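Furniture & Finishes > Tables > Care and Repair

Sticky tabletop after oiling – do I start over?

Posted by gladys_in_the_annex

I bought a secondhand dining table, pale wood, nice wavy grain, and the seller told me to "feed it" with oil once a year. I'm an obedient person, so I fed it. I fed it like a visiting uncle. One heavy coat of Monari table oil, left on overnight so it could really soak in, and then a second one in the morning for luck.

That was 16 days ago. The top still grabs at my forearms when I eat breakfast, and a paper napkin left on it has become part of the family. Do I have to sand the whole thing down, or is there a way back? I don't own a sander and would like to keep it that way.

Bheki Mkhize

You don't need a sander. You have what everyone has after their first go with oil, a layer that never got into the wood and is now curing on top of it, slowly and with bad grace. The can says to wipe off the excess after a short wait. It says so in tiny type on the back, below the part about not drinking it.

Get some mineral spirits and a stack of cotton rags. Open the windows. Wet a rag, rub a section about the size of a place mat with the grain, and wipe it with a clean rag before it dries. Keep swapping rags, or you'll just be moving the goo to a new neighborhood. If a patch has set hard, use a gray scrubbing pad with the spirits and go easy on it.
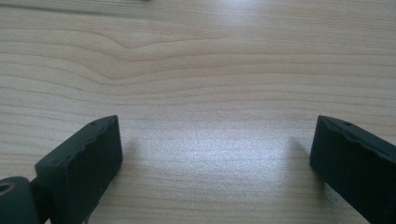
Leave it alone for two days after that. If it feels smooth and a napkin slides, you're finished, and I'd put nothing more on it until next April at the earliest. If it feels dry or rough, sand lightly by hand with 320 paper and give it one thin coat. Thin means you wipe it on and then wipe it off as if you'd changed your mind.

Lay the oily rags out flat outdoors until they're stiff. Don't wad them up in the trash. They can heat up and catch fire by themselves, and then the stickiness will seem like a small matter.

One more thing – look underneath before you buy any more oil. If the edge shows a thin face layer over something else, it's veneer, and you want to be very stingy with the sandpaper.

trorgate_tom

Just put cornstarch on it. Worked on my deck chairs.

mnguni_woodshed

Please don't put cornstarch on it. Mkhize has it right. I'd only add that if the seller had already varnished the table, the oil had nowhere to go from the start. Put a drop of water on a clean spot. If it beads up and sits there looking pleased with itself, there's a sealed finish under the mess, and after cleaning you never need to oil it again. Soap and a damp cloth.

Comments

gladys_in_the_annex: Water beaded. I have been feeding varnish. Off to buy spirits.

podby: Did the napkin make it?

gladys_in_the_annex: Most of it.

trorgate_tom: My chairs are fine, by the way.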